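Lancombe HG-2 Hand-Held Gripper Pair

Home > Demonstration and Teaching Equipment > Hand-held > HG-2

Product status: in production
Supplied as: matched pair, left and right
Ordering unit: 1 pair

General

The HG-2 is a pair of hand-held grippers for recording manipulation tasks by hand. The operator carries one unit in each hand and carries out the task at a table. Jaw opening and the pose of each unit are logged and can be replayed on a two-arm cell fitted with the matching Lancombe jaw set. No robot has to be present during recording.

Each unit has curved jaws with a dark inner pad and a marker cube mounted outboard of the mechanism. The cubes carry printed square patterns on several faces, so that at least one pattern normally stays in view when the wrist is turned. Left and right cubes use different pattern sets and must not be exchanged. Units returned with exchanged cubes are recalibrated at the standard service rate.

Technical data

Jaw actuation: manual, spring return
Rated jaw cycles before pad inspection: 2,000
Maximum recordings per session file: 200
Warm-up before first recording: none
Calibration: factory, per pair
Replacement pads: sold in sets of 2
Shoulder harness: optional, one size, adjustable webbing
Software: Zornness Recorder, included with the pair

Session files written by earlier versions of Zornness Recorder can be opened but not appended to. Convert them first under File > Migrate. Conversion keeps the original file.

Compatible arms

Replay has been tested on the Trirnetti two-arm cell with the standard and the long base. Other arms can be used if they accept the Lancombe flange. The customer is responsible for reach and collision checks on arms not listed.

Open day: HG-2 at the Buthelezi workshop

The HG-2 was shown in use at the Buthelezi workshop open day on Sunday, January 19, 2020. Jhosep Lozano of Lancombe applications ran the recording station. Nandi Matlala, who manages the workshop, ran replay on the Trirnetti cell in the next bay.

Visitors could try the grippers after a short briefing. Groups were limited to 7 people per slot. The tasks were cloth folding and moving small items from one side of the table to the other. Folding drew the most questions, chiefly on how the software treats a grasp that slips and is taken again. Zornness Recorder keeps both grasps. The first can be trimmed in the editor or left in the file – the replay module runs either version.

Several visitors asked about fatigue. Lozano recommends short sets with the elbows kept close to the body, and a table height that lets the jaws reach the work without raising the shoulders.

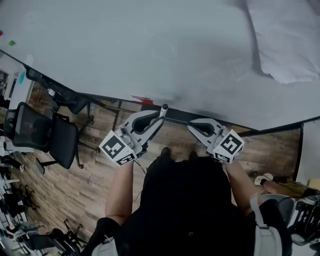

HG-2 pair held at the near edge of the table, marker cubes on the outer sides.

Two points from the open day have been passed to product development. The jaw return spring was judged too stiff by visitors with small hands, and a lighter spring is now offered as an option (see Accessories). A request for a quick-release cube mount is under review – no date has been set.

Accessories

Pad set, standard
Pad set, high friction
Jaw return spring, light
Shoulder harness
Transport case for one pair
Spare marker cube, left or right (state side and pair serial number when ordering)

Demonstrations

On-site demonstrations can be booked through the regional sales office. The customer provides a table with a plain top and clear floor space for the operator. Loan pairs are available outside December, when all loan stock is returned for calibration.

Documents

HG-2 data sheet
HG-2 operating instructions
Zornness Recorder release notes
Spare parts list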